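Skudham Community Workshop
Home and Shared-Workshop Automation, Course Handout 3
Simulating the arm before building the bench
Prepared by Špela Kneževič. Revised 05/01/2025.

This handout accompanies the third session and should be read before participants book time at the Brallovitz arm. It assumes that the model from Handout 2 opens without errors on the participant's own computer.

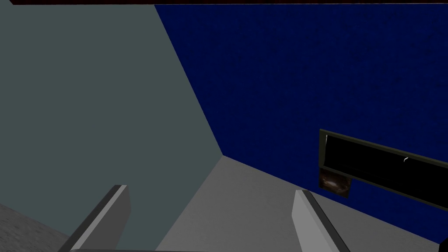
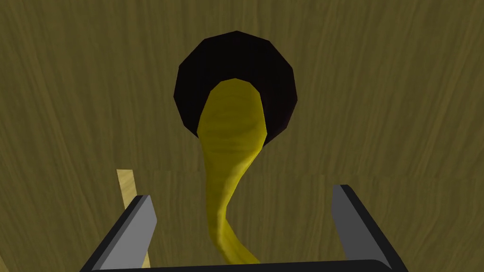

Views from the simulation, gripper open in both.

The purpose of the simulated stage is to establish whether the gripper can reach, straddle and close on a part before any timber is cut. Participants are asked to work from the wrist view, as it is the only view available to the controller on the real arm. A part centred between the fingers in this view is not necessarily at the correct depth. In the second view the narrow tip of the yellow piece lies between the open fingers, while its rounded end is in the dark hole, and a participant judging by eye alone could easily close too early. Depth should be read from the pose panel and entered in the log.

1. Collision shapes

The visible model and the collision model are separate. A hole that appears on screen will not admit a part unless the collision model also has an opening at that location. The hole in the second view is drawn with straight edges, and a coarse outline of this kind is acceptable provided that the clearance is measured across the flats. Curved parts must be divided into several convex pieces. A single convex hull around a bent part fills the inside of the bend, and the fingers will then stop short of the surface.

2. Textures and lighting

Surface textures have no effect on friction. Wood grain applied to a bench top does not make it behave as wood, and friction values must be entered by hand for each pair of surfaces. Plain walls, such as the grey-green one in the first view, may be left untextured. Participants who intend to train a vision model on their renders should speak with Gorazd Atanasov regarding variation in colour and lighting.

3. Trial runs

Each participant will complete 40 simulated grasps with the supplied script and save the log to the shared drive. The part is to be returned to its starting pose between runs. Failed grasps are to be kept in the log and labelled as a miss, a slip or a collision. Logs from which failures have been removed will be returned for resubmission.

4. Transfer to the bench

Access to the arm is granted once Folasade Obi has signed the log. The first physical run is carried out at reduced speed with the enclosure closed and a second person at the stop button. Finger pads are held in the drawer marked Zupan and must be signed out. Participants building at home should follow the same order of work and bring their wiring diagram to the February session for inspection.

Reading for next session: Chapter 3 of the Broline controller notes, omitting the section on pneumatic grippers.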